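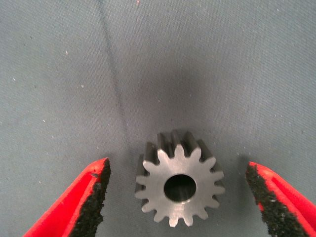 Zoltán Kun wrote to me after last month's column to say that I had it backwards, and that small towns should stop trying to save their movie theaters. "Let them close," he wrote. "Put the money into the bus. If people can get to the multiplex in Harnham on a Friday night, they've got a movie theater."

I've been chewing on that ever since, mostly in the car. I like it when somebody disagrees with me in four lines, and I like it even more when the four lines are good. The bus here stops running at 6:30. If you're sixteen, or eighty, or your transmission is in pieces on a bench somewhere, Harnham may as well be the moon. So yes, Zoltán, a late bus. Put me down for the late bus. I'll come to the meeting and clap.

But I still want the Drinach to stay open, and I want to have another go at explaining why, because last time I got carried away about the popcorn.

If you're new here, the Drinach is the single-screen theater at the bottom of our main street, between the shoe repair and what used to be the bank. It seats 822 people, which was a crazy number even when it was built. On a good Saturday now you'll find 30 people in there, spread out like they've all had the same argument. The heat works on the left side. Everybody who grew up here knows to sit on the left side. My sister moved away ages ago and she still sits on the left in every theater she walks into, anywhere, and then sort of looks confused about it.

The usual case for a place like that goes: history, beautiful ceiling, Grandma and Grandpa's first date. All true (it's a really lovely ceiling!), and all a bit useless when the boiler bill shows up. You can't ask people to pay for a building because somebody else was once happy in it. I've sat through those speeches and nodded along and then gone home and watched something on my couch.

My case is smaller. I think it's good for us to watch things with people we didn't pick. At home I pick everything. I pick the movie, I pick the volume, I pause it to look for crackers. If it's slow for ten minutes I'm on my phone. Last August I went to the Drinach to see an old Western I'd never have chosen in a hundred years, purely to get out of the heat, and I was bored stiff for half an hour. Then a man two rows up started laughing at something, a wheezy helpless laugh, and it got the rest of us going, and by the end I loved that movie. I rented it later to show a friend. It's not very good! It was good in there, with him in it.

You can't get that from a bus ticket. Well, you can, I guess, the multiplex has strangers too. But there are twelve screens and the seats recline and you order your nachos from your armrest, and it's all set up so that you hardly notice anyone else came. I've been plenty of times. I had a nice nap at one of the space ones.

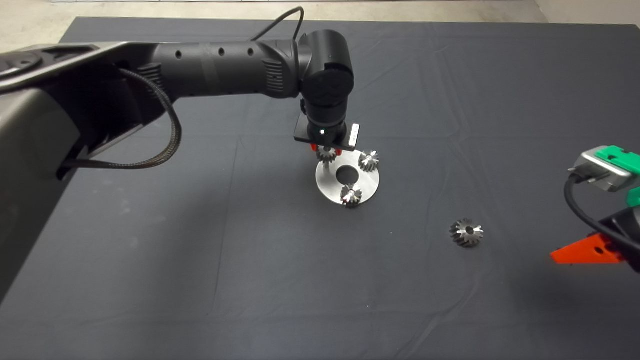 And there's the walk home, which I never see anybody put in a budget. When the Drinach lets out, people stand on the sidewalk for a while. They do up their coats very slowly. Somebody says "Well, I didn't follow the brother," and somebody else explains the brother, wrongly, and a third person who was going to her car comes back to set them straight. I've met half the people I know in this town that way. I met my dentist that way. In a parking lot the size of an airfield you just hunt for your car.

So who pays? I do have thoughts, and you're welcome to hate them.

First, quit trying to fill all those seats. Close the balcony, hang a curtain across the back third, and heat what's left. People will grumble that it's not the same. It hasn't been the same for as long as I've been alive, and I'd rather be warm.

Second, fewer nights. I know that sounds like giving up, but seven nights a week with a handful of people in the place makes everyone feel like they've turned up to a party that didn't take. Three nights, with the lights on and a line at the counter, and I bet you'd see the same crowd twice over. The bakery did this. Szénási used to open every day and look miserable, and now it opens four mornings and there's a line out the door and she's run out of the poppy seed by 10. I've never wanted poppy seed more.

Third, charge more for the popcorn. I said this last time and got letters, and I'm saying it again. It's the best popcorn in the county and it costs less than a cup of coffee. Add a dollar. I'll pay the dollar. I'll pay the dollar for the kid behind me.

Gelletti, the hardware store, has offered to do the curtain rail at cost, and the school drama club would like the stage on the off nights. That's a start. It's 14 rows of seats that need fixing, and I gather the seats are the real headache – the hinges are some old kind that don't match anything you can order. I'd sit on a cushion. I'd bring the cushion.

Zoltán's bus and my theater probably come out of the same pot, and I'm not going to pretend otherwise. If it came down to one or the other, an old man getting to his hospital appointment beats me getting to a Western, and I'd vote that way and be grumpy. I just don't believe it has come down to that yet. We found the money for the new sign at the town line, the one with the fish on it. We don't have any fish!

What I'd love is for the late bus to stop right outside the Drinach at a quarter to ten, so the people from out past the quarry could come in, see the thing, stand around doing up their coats, and still get home. Zoltán, if you're reading, I'll save you a seat. Left side.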